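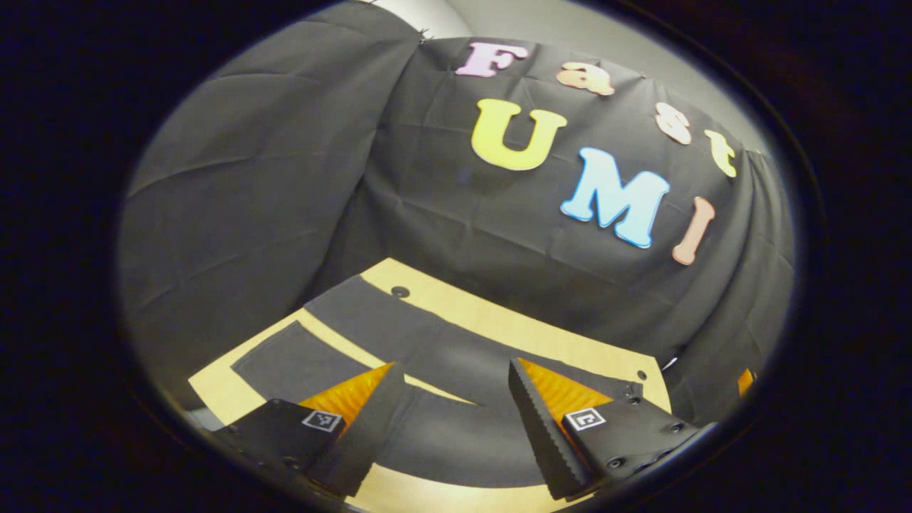 Figure 2. Cut-out letters on black cloth, set in two rows above a wooden tabletop.

4.2 Letters on cloth

I came to the lettering part of this study sideways. Duangjai Yensuk and I had spent most of October on printed table signs, and I was fairly sure hand-arranged letters would be a footnote. Then I started looking at displays like the one in Figure 2 and kept finding more to say about them, so they get their own section.

The top row reads "Fast" and the bottom row "UMI", and what interests me first is the mix of cases. A capital F followed by small letters reads as an ordinary word, while the three capitals underneath read as a name or an abbreviation, even to people who have no idea what it stands for. When I showed the arrangement to visitors at our Vultden sessions, hardly anyone read the two rows as one long word. The case change does that work — the gap between the rows helps too, I think, but less.

Color is the second thing. The upper word is all pale (pinks, peach, a yellow-green), and the lower row has the bright yellow U and a light blue M with a strong blue outline. My own eye goes to the U every time! Rok Todorova disagrees with me and says the M wins on size, and our interview notes don't settle it. What we do agree on is that the black cloth is kind to pale letters. The same pinks on a cream tablecloth, which we tried at Sellby, were hard to read from the doorway.

Then there are the creases. You can still see the grid of folds in the fabric, and I used to think of that as a flaw to be ironed out. I've softened on this. Several people we talked to used the fold lines as a rough ruler when placing letters, and they were in no hurry to lose them. The letters here still lean and step about a bit, and I rather like that. Section 4.3 goes back to the printed signs, where the spacing is fixed before anybody touches the cloth.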